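Section 4 – Setting up the Zallgate drawer organizer app and labels

1,533 views
2 comments

Before you start. Phone charged, label printer on, label roll loaded shiny side down. Zallgate needs both in the same room the first time. After that, no.

4.1 Pairing the printer

1. Hold the power button on the Zuvance printer until the light blinks blue.
2. Open Zallgate. Tap Add device.
3. Pick the printer from the list. Not there? Turn it off, on, try again.
4. Tap Test print. One blank label with a border should come out.
5. Border crooked – open the lid, push the roll left untill it clicks, close, test again.

Note: the printer talks to one phone at a time. If someone else in the house paired it first, they have to tap Forget on their phone.

CAUTION: don't pull a label while the motor is running. Strips the feed gear. Not covered.

4.2 Making your spaces

1. Tap Spaces, then the plus sign.
2. Name it by where it is. "Hall closet, top" works. "Stuff" does not, you will have four of them by July.
3. Set the depth – drawer, shelf or bin.
4. Save. Zallgate gives it a code and sends the label to the printer.
5. Wipe the surface, let it dry, stick the label on the front edge. Press for ten seconds.

Note: labels don't hold on oiled wood or fabric. Use the Flakley hang tags for those, same size, same printer setting.

To move a space, long press and drag it. To delete it, empty it in the app first or the button stays gray.

4.3 Adding items

Two ways. Typing them in is slower but you get better search results later.

By hand:
1. Open the space, tap Add item.
2. Type a name, pick a group (bath, toys, tools, office, other).
3. Quantity if you care. Default is 1.
4. Save.

By photo:
1. Open the space, tap the camera.
2. Spread things out so nothing sits on top of anything else.
3. Shoot from above or slightly to one side, whole floor of the bin showing.
4. Draw a box around each item with your finger and name it.
5. Save. The photo becomes the cover for that space.
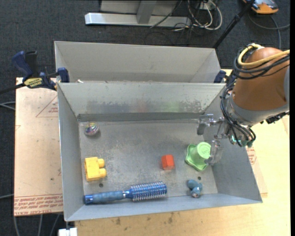 Fig. 4-2. Mixed bin, small items spread out – hairbrush, ball, toy block.

Note: mixed bins are fine, but give every item its own group. Brush goes under bath, block under toys. Otherwise the group filter skips the whole bin.

CAUTION: cover photos are shared with everyone on the account. Keep papers with account numbers out of them.

4.4 If something goes wrong

Label prints blank – roll is in upside down.
Code won't scan – clean the lens, try with more light, then reprint.
Items gone after update – sign out, sign in, wait for the sync bar to finsh.
Printer beeps 2 times and stops – lid not closed.

Still stuck, see the Jurić quick card in the box, back side.

Next: Section 5, Sharing a space

Share 4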